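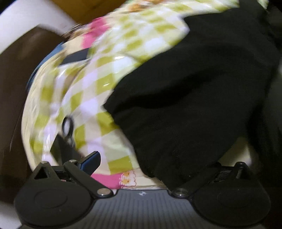

The Urrutia Street Garden: Notes on a Second Year

The Urrutia Street Garden occupies the strip of land between the public library car park and the rear fences of the Clirnau estate. The land is owned by the municipality, which mows the verge and supplies water to a single tap. All other work is carried out by residents. I have kept a plot there since the garden opened, and for the past year I have also kept its records. I set down this account on my own blog because several neighbours have asked how the arrangement operates, and the notice board by the gate has limited room.

Plots

The garden has 201 square metres under cultivation. Households apply by letter or in person, and each plot is held for one season at a time, with the existing holder given first choice of renewal. The fee covers seed potatoes, hose fittings and the padlock. Two plots are kept at waist height for gardeners who cannot kneel, and a third raised bed will be built if the timber can be had at a fair price.

A plot left untended for eight weeks is offered to the next household on the list. This rule was applied once last season. The family concerned had moved away and was content to give it up, though their rhubarb remains and is now shared among anyone who will pull it.

Water

The most difficult matter of the year was the tap. It stands at the library end, and by midsummer those at the Clirnau end were carrying cans the full length of the path. Suleiman Anozie drew up a plan for a buried line with a second outlet, and the municipality approved it on condition that the trench be dug by hand near the roots of the old plum. The digging took longer than expected. The line was in use before the beans finished, and the colour of the lower beds improved noticeably.

Gardeners are asked to water before 9 a.m. or in the evening, and to coil the hose on its bracket after use. A hose left across the path is a danger to people using walkers, and there have been complaints on this point.

The Street Frontage

The bed facing the street belongs to no household. It was planted with yarrow, bergamot and a row of currants from which any passerby may pick. There was some concern that the currants would be stripped on the first warm afternoon. A fair quantity remained on the bushes into the following month, and the birds had most of those.

Houshang Tabrizi built the bench beside it from boards salvaged from the former Podoron dairy. It seats three adults in reasonable comfort. The bench has been oiled once and will need oiling again before the wet weather.

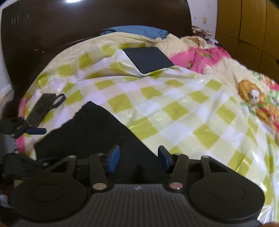 Frost protection is the subject on which I receive the most questions. The municipality does not supply row cover, and the cloth sold for the purpose is dear when a whole row of squash must be protected on short notice. Old household bedding serves well enough for a night or two. A printed blanket in cream and pink, of the kind many of us have on a bed at home, will cover a good length of low plants, provided it is held up on hoops and does not lie on the leaves. Covers should be in place before dusk and lifted by mid-morning. Bedding that has become sodden should be taken home to dry, as it is heavy and will flatten lettuce. Please do not store it in the shed, where mice have already ruined one bag of sacking.

Tools and the Shed

The garden owns seven spades, a broadfork and a wheelbarrow with a new tire. The rototiller is hired each spring from Jokirent and is to be operated only by those who have been shown how. Tools should be scraped clean before they are hung up. The long-handled hoe borrowed in June has not come back, and I would be grateful for its return, without any questions asked.

Compost

The third bin has been closed to new material and should be left alone until spring. Cooked food, meat and glossy paper are not accepted in any bin. Leaves are welcome in any quantity, though walnut leaves should be bagged separately and left beside the gate.

The Coming Season

Renewal letters will be delivered in October. Holders who wish to change plots should say so when they reply, and should mention whether shade is a difficulty. The path at the Clirnau end still floods after heavy rain, and a load of gravel has been requested from the municipality. I will post the answer on the notice board when it arrives.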